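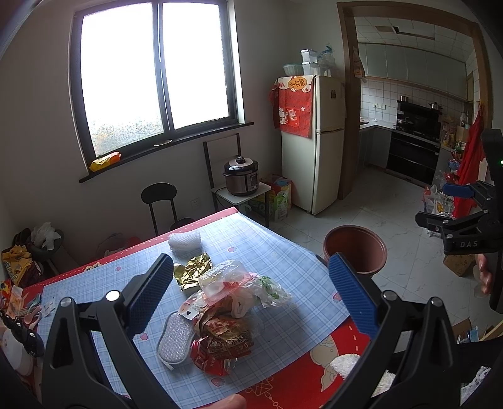 Purkine task, table before sorting. Two hand-held grippers, one in each hand.

Re: [flilico-data] Deformable objects in the table-clearing set

On the list at 4:40 pm, a subscriber wrote:

> I pulled the July release and trained on the table-clearing part only. The policy does well on anything rigid. On plastic bags it closes too high, or closes on the tablecloth. Before I blame the network: how many of the 3828 episodes contain a bag at all, and is the tablecloth pattern varied between homes? Also, is there any rule on what the second hand does while the first is holding something? In the clips I looked at, it seems to do whatever it likes.
>
> Running on Unnithan, default settings, 30 Hz.

Taking these in order.

834 episodes have at least one film or bag grasp. The tag is "film" in the object field. Foil wrappers are tagged separately as "foil", so a search on "wrapper" will give you both foil and printed snack packaging and miss the bags. The tag list in the readme is out of date on this point.

The tablecloth varies between homes and stays fixed within a home. Operators work with whatever is on the table. A checked or plaid cloth under clear plastic is the hardest case we have, and I would not remove those episodes. If you split by episode you will leak the same cloth into both halves. Split by home.
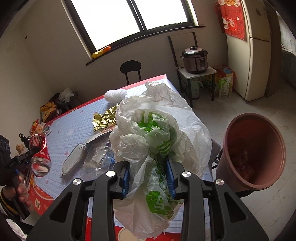
Page last changed: July, 6:30 pm (attachment added)

The second attachment is from the same home and shows the kind of grasp you are asking about. The jaws are closed on the bunched part of a white bag with green print, with film above and below the pads. The other hand has a red can. Both grippers are loaded at once, and this is allowed. The written rule in the Erinwood protocol says only that neither hand may put an object down outside the work area. It does not say the idle hand must be idle.

That makes the second hand hard to model if you train one arm at a time. Use the two-arm loader and keep both jaw widths as inputs. With a single arm, mask every window in which the other jaw is below its open threshold.

On closing too high: check your width signal first. A bag gives almost no change in width compared with empty jaws, so a success label computed from width alone will mark good film grasps as misses. We relabeled ours by hand. The corrected labels are in version 6 – the July release still has the old ones.

I have not tested Unnithan at 30 Hz with the corrected labels. If you do, please post the numbers for film and foil separately.

Flilico data maintainer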